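The town that could not agree on a bus

Lustden has one main street, two bakeries and a town council of nine seats. For most of this year, it has also had one argument. The argument is a bus line.

The number 10 bus has connected the old mill quarter with the hospital in Grekari since before many of its passengers were born. In March, the council voted to end it. The vote was five to four, and it took less time than the discussion about new benches that came before it on the same evening. I was in the room for both. I am still surprised by how quiet it was. A few people in the back rows looked at each other, one man put on his coat, and the meeting went on to the next point.

The quiet did not last. Within a week there were paper signs in kitchen windows along Akgül Street, first in the mill quarter and then on the other side of the river, where almost everybody drives. By the end of the month, a petition with 258 signatures was lying on the desk of the town clerk. This may sound small to a reader in a large city. In Lustden, a council seat has been won by 3 votes.

I moved to this country as an adult, and I learned its local politics the way one learns a card game, by losing a few rounds first. Where I grew up, a mayor was a person one saw on a poster. In Lustden, the mayor stands behind you in the line at the bakery, and if you have a complaint you can make it before the bread is paid. I used to think that this makes politics gentler. After this year I am not so sure. When you know where a person shops, you also know where to stop talking to them.

The council majority had its reasons, and they were not foolish. The bus was often half empty after lunch. The company which runs it, Flamton, wanted a higher price for the new contract, and the town has a school roof that cannot wait. One member of the majority told me, over a very long coffee, that she had gone through the budget three times looking for the money and each time came back to the same line. She did not want her name in this article. Most people I spoke with did not want it, on both sides, and I decided to leave out all of them.

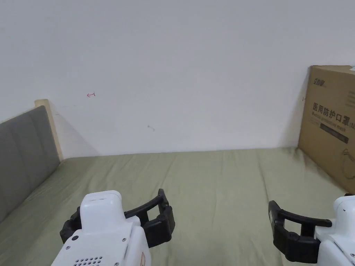

The opponents had reasons too, but they told them mostly as stories. A retired nurse described to me her trip to a blood test in Grekari without the bus: a neighbor's car at six in the morning, then two hours in the waiting area, then the whole afternoon until the neighbor finished work. A boy of sixteen had to give up his weekend job. A woman who cleans offices at night now walks the last part of her way home on the county road, where there is no sidewalk. None of them had ever been to a council meeting before the vote. All of them have been to one now.

What happened next is the part that interests me most. The rules of the town say that a petition forces the council to hold a public hearing, but they do not say when. The majority chose a date in the summer, in the middle of vacation time. It was a legal choice and, I think, a bad one. The hall has 50 chairs, and they were taken long before the start. People stood along the walls and out on the stairs, and those on the stairs asked those at the door to repeat what was said. Some of the repeating was not very exact – by the time the mayor's sentence about "other options" arrived at the street, it had become a promise.

This promise, which was never made, is now the center of the argument. The opponents say the mayor gave his word. The mayor says that he gave nothing except his attention. There is a recording, but the microphone was turned toward the table, and both sides hear in it what they want to hear. I have listened to it myself with good headphones and I would not like to be the judge.

In the fall, a smaller bus was offered as a compromise. It would run on three days in the week and only in the morning. The vote on it failed, four to four, with one member at home with the flu. Each side has accused the other of planning this, though it is difficult to plan a flu.

The council meets again on 2 Dec 2025, and the smaller bus is back on the agenda as the last item, after the parking fees. The windows on Akgül Street still have their signs. Some have turned yellow from the sun, and a few have been written again with a thicker pen. The timetable of the number 10 is still hanging at the mill stop too – I am told that the contract does not say who must take it down.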